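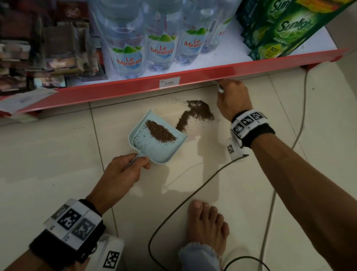
1. Desde Masilela iniciamos este hilo para presentar la segunda versión de nuestra guía de buenas prácticas para la grabación de demostraciones humanas destinadas al aprendizaje de robots de servicio en comercio minorista. El texto entrará en vigor en noviembre y sustituye al anterior en todos sus apartados.

2. El documento ha sido redactado por el grupo de trabajo que coordina Nermin Tokgöz, con aportaciones de los equipos de Plermont y Fulley. Agradecemos también los comentarios recibidos durante el período de consulta, muchos de ellos procedentes de quienes graban a diario en tienda.

3. Ámbito de aplicación. La guía se refiere a tareas de limpieza, reposición y orden realizadas por personas cuyos movimientos se registran mediante cámara a la altura de la cabeza y marcadores en las muñecas. Quedan fuera la teleoperación y las pruebas con robots autónomos, que cuentan con normas propias.

4. Principio general: la tarea debe ejecutarse como la ejecutaría una persona competente en su trabajo ordinario. No se admiten gestos exagerados para la cámara ni pausas artificiales entre fases. Si la persona necesita cambiar de postura o volver a agarrar el utensilio, debe hacerlo con naturalidad y la toma se conserva.

5. Marcadores. Los paneles se fijarán a la muñequera de modo que al menos una cara permanezca legible con la mano extendida. Antes de cada sesión se comprobará que no presentan dobleces, reflejos ni suciedad. Un panel manchado se limpia o se sustituye; no se corrige después mediante edición.

6. Los accesorios que cuelgan de la muñequera merecen una revisión específica. En tareas a ras de suelo pueden rozar el pavimento o arrastrar material derramado. La versión anterior no decía nada al respecto y varios equipos lo señalaron con razón.

7. Cableado. Todo cable que descienda desde la muñeca hasta el suelo debe tener holgura suficiente para que el brazo alcance el fondo del estante inferior sin tensión. Se recomienda que el recorrido pase por un solo lado del cuerpo. Los bucles sueltos junto a los pies se recogerán antes de que la persona se ponga en pie.

8. Calzado. A partir de noviembre será obligatorio el calzado cerrado de suela antideslizante en toda grabación sobre pavimento liso en la que intervengan derrames, sean líquidos o granulados. La obligación alcanza también a las tomas breves y a las de calibración. No se prevén excepciones por comodidad.

9. Derrames preparados. El material se depositará en cantidad moderada y con distribución irregular. Conviene variar entre montones, regueros y partículas dispersas, e incluir casos en los que parte del material quede bajo el borde del estante. Un conjunto compuesto solo por montones centrados y accesibles enseña muy poco.

10. Se utilizarán exclusivamente materiales secos no tóxicos y sin alérgenos declarados. Queda prohibido el uso de productos de limpieza en polvo, aunque su aspecto resulte adecuado. El responsable de sesión anotará en la ficha el material empleado y la superficie sobre la que se ha vertido.

11. Uso del recogedor y el cepillo. La toma debe incluir el apoyo del labio del recogedor en el suelo, las pasadas de arrastre, la retirada y el vaciado. Hemos recibido numerosos conjuntos que terminan en la última pasada. Sin el vaciado, la demostración se clasificará como parcial.

12. También se clasificará como parcial toda secuencia en la que quede material visible en el suelo al final de la grabación. Las tomas parciales no se eliminan: tienen valor para el estudio de estados intermedios, siempre que estén etiquetadas como tales.

13. Entorno. El estante conservará su surtido habitual. No se retirarán productos para facilitar el acceso, salvo riesgo de caída o rotura. Las etiquetas de precio pueden permanecer en su sitio; los equipos decidirán, según su acuerdo con el establecimiento, si procede difuminarlas antes de compartir los datos.

14. Personas ajenas a la grabación. La zona de trabajo se señalizará antes de verter el material y permanecerá cerrada al público hasta que el responsable de sesión compruebe el suelo. Si un cliente entra en el plano, la toma se interrumpe y el fragmento se borra ese mismo día.

15. Duración y descanso. El trabajo en cuclillas o de rodillas no superará los 40 minutos por bloque. Entre bloques se alternará con tareas de pie. La persona que graba puede detener la sesión en cualquier momento, sin justificarlo y sin efecto en su retribución.

16. Consentimiento. La autorización firmada debe mencionar de forma expresa la captura de manos, antebrazos y pies, y no solo la del rostro. Son partes reconocibles del cuerpo y aparecen de manera habitual en este tipo de registro. El modelo de autorización se adjunta como anexo 2.

17. Control de calidad. De cada lote se revisará una muestra por dos personas que no hayan participado en la grabación. En la fase piloto se examinaron casi 1,000 secuencias con este procedimiento. Las discrepancias más frecuentes se referían al instante exacto en que comienza el barrido - el primer contacto del cepillo con el material, según el criterio finalmente adoptado.

18. Herramienta de registro. Las fichas de sesión se cumplimentarán en Tellance, que ya incorpora los campos nuevos: tipo de pavimento, material, calzado y lado del cableado. Las fichas en papel se aceptarán durante el período transitorio si se transcriben antes de entregar el lote.

19. Período transitorio. Los lotes iniciados con la versión anterior podrán concluirse conforme a ella durante 3 meses, con una sola salvedad: las disposiciones sobre calzado y señalización se aplican desde el primer día a todos los equipos.

20. Las consultas sobre interpretación deben dirigirse al grupo de trabajo por el canal habitual, con indicación del apartado y, si procede, del identificador de la secuencia. Las respuestas de interés general se incorporarán al anexo 3, que se actualizará sin necesidad de publicar una nueva versión de la guía.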